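Sorting things when you hate sorting things
Speaker notes, Teodor Oprea, 05/04/2021

Slide 1
Say hi, check the mic, thank Sadura for having me. Don't start with the garage joke again (okay, maybe start with the garage joke).

I inherited my uncle's workshop in June, and with it 107 coffee cans of hardware. Screws, washers, hinges, one can that was all keys! I spent the first weekend just opening lids and closing them again.

Slide 2
So my big rule: sort by job first, and by size later. I used to do it the other way around and I'd give up before lunch every single time.

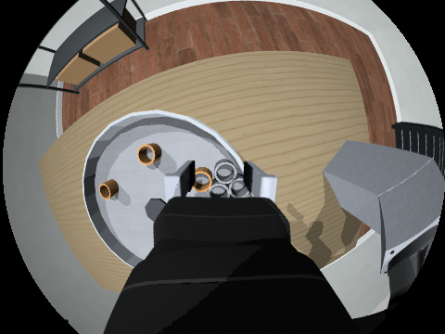
Ask for hands: who has a drawer at home they won't open in front of guests? Wait for the laugh. Then tell them about mine, with the 515 loose picture hooks, and my sister Cluller-labeling every one of my shelves while I was at work (explain that Cluller is the label maker, people got lost last time).

Slide 3
Small batches! Tip out one handful, put it all away, then have a coffee. I do 2 cans a night and stop, even if I'm on a roll.
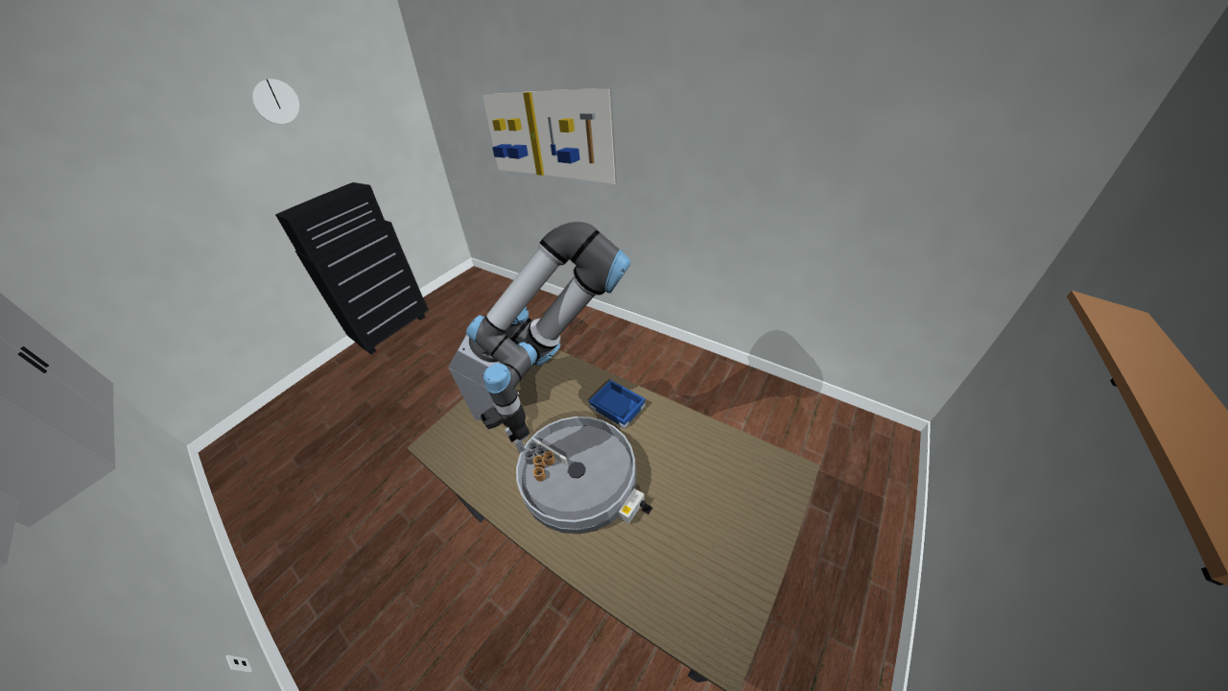

Round gray bowl on a wood-grain tabletop, blue tray behind.

Slide 4
The "maybe" can. You get one. When it's full, something goes to the swap shelf at Vanhove.

If there's time, do the hinge story. If not, skip to questions and pass the sign-up sheet around.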